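The phone I keep handing back and forth

Well, the Lillel is still in my pocket. I told you last time I'd give it until the end of the month and then go back to my old Gikino, and I did go back, for one weekend, and then I swapped the SIM over again on the Tuesday. So I guess that's your answer, but a few of you wrote in asking for the longer version, and I've got coffee, so let's go.

First, the size. I have small hands and I'm tired of pretending that a huge phone is a reasonable thing to carry to the grocery store. The Lillel is narrow enough that I can reach the top corner with my thumb if I stretch a bit, and I can type on the bus with one hand while holding on with the other. The Gikino never let me do that. I dropped it in the parking lot behind the pharmacy in March doing exactly that, and the corner still has a dent you can catch a fingernail on.

The battery is fine. I know "fine" is a boring word but I don't have a better one. I unplug it when I get up, I listen to podcasts on the walk, I take too many pictures of the dog, and by the time I'm brushing my teeth there's usually a fifth of it left. On days when I use maps a lot it doesn't make it that far, and I've had to borrow a cable at dinner (thank you, Esperanza!). Charging is quick enough that a shower and breakfast will get you out of trouble.

Now the camera, which is what most of the emails were about. Daylight is lovely. Colors look like the colors, faces look like faces, and I've stopped fiddling with the settings. Indoors at night it gets a little mushy, especially with anything that moves, and my niece moves constantly. Esperanza Ortuño has the same phone and swears by switching off the automatic night mode and just holding very still. I tried it and got a nice sharp sofa and a blurry child. Maybe your relatives are calmer than mine.

The speaker is my one real gripe. It's at the bottom, right where my pinky goes, so every time I watch something sideways I muffle it. I've learned to flip the phone the other way around, and then the volume buttons are underneath and I turn it down by accident instead. I don't know who they tested this on. The ringer is nice and loud, at least.
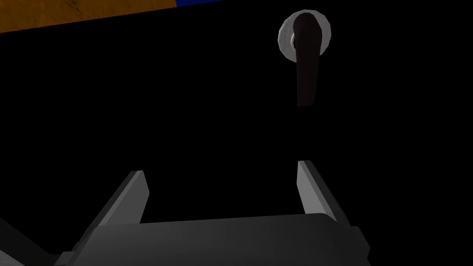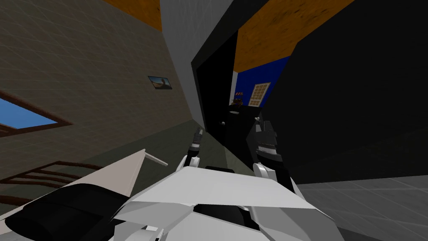
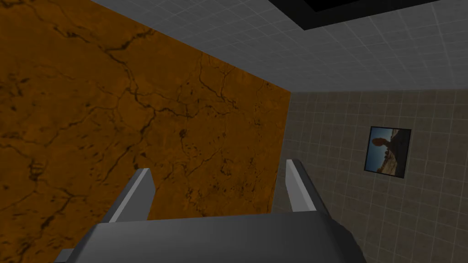
Cases, cables and what I paid

I paid $245 for mine, refurbished, from a seller who had it listed as "very good," and I'd call that fair. There was one hairline scratch near the charging port and the box was plain brown cardboard. It came with a cable but no plug, so if you've thrown out all your old chargers in a fit of spring cleaning (I did, I regret it) you'll want to budget for one.

For a case I went with the Skemow, the soft one with the raised lip. My first one was a hard shell from the mall and it cracked at the corner inside of two weeks. The Skemow picks up lint like you wouldn't believe and comes out of my jeans looking like a lint roller, but it's grippy and the buttons still click properly through it. I rinse it in the sink when I remember. The darker one probably shows less.

Screen protector: I put on two before I got one straight. Do it in the bathroom after somebody has had a hot shower, the steam keeps the dust down. My mother taught me that with the protector on her old flip phone, which I didn't know you could even buy a protector for.

Moving your stuff over

This took me most of an evening, so don't start it at bedtime like I did. Photos and contacts came across without any trouble. Text messages came across too, but the group chats split themselves up, and I ended up with 4 separate threads for the same birthday party. They sorted themselves out after everybody had replied once.

Your bank app will want you to prove who you are all over again. Do that one while you still have the old phone turned on and next to you, because mine sent the code to the old one. Same thing with the app for my front door, and I was standing on the porch when I found out.

Arwel Prothero wrote to ask if his hearing aids would pair with it. Arwel, I don't wear them, so I asked at Llewellyn, the repair counter next to the bakery, and the woman there said it depends on the model and to bring them in so she can try. She was really nice about it and said mornings are quieter. Let me know how it goes and I'll put it in here for anyone else who's wondering!

One last thing on updates. Mine asked to restart while I was in line at the post office with my return label up on the screen, and I hit yes without reading. You can set it to do that overnight - it's in the system menu, near the bottom, under the part that tells you how much storage you have left. Take a screenshot of your labels, too.

Next time I want to talk about earbuds, mostly the kind with wires. If you've got a pair you love, hit reply and tell me which ones and how long they've lasted.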